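Helard Tabletop Kit, second edition

The Helard kit gets your arm and gripper practicing on kitchen clutter by lunchtime, provided you start before lunch. You get a set of toy food and light kitchenware, 80 scripted pick-and-place tasks and six months of updates. Arm not included, nor is the patience.

Works with Ener and Serrano controllers. Eletti owners need the adapter, which costs extra and looks like it shouldn't.

Kit: $2,241
Kit with adapter and on-site setup: $3,232

Toy food in the gripper, ketchup on the plate:
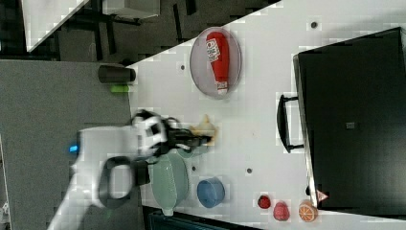
One buyer wrote in to say that setup took almost a whole afternoon, most of it spent on the adapter, and that the task scripts ran fine after that. Ships in July.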